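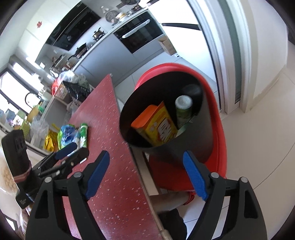
## Pre-session checks for hand-held grippers in home kitchens

These steps follow section 2 of the Dranbridge handling rules, revised in May by Eleri Ifans.

1. Wipe both finger pads with a dry cloth. Replace any pad that is split or lifting.
2. Open and close the jaws fully, two times. Stop if the travel is uneven.
3. Agree the work area with the householder and keep the bin within reach of it.
4. Keep 250 mm between the tool and any hob, lit or unlit.
5. Carry large flat items with the jaws, one item at a time. Do not walk with a load.
6. Log each drop under code 100, with the item and the surface it fell on.

When two tools are in use, only one may enter the bin at a time. The second operator holds still until the first has withdrawn.

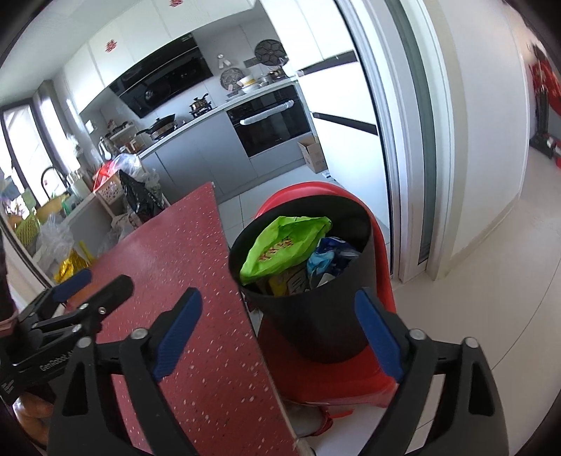 **Who may stop a session?**

Anyone in the room, including the householder. Work restarts only when the lead operator has repeated steps 1 and 2.

Send completed logs to Angus Baxter.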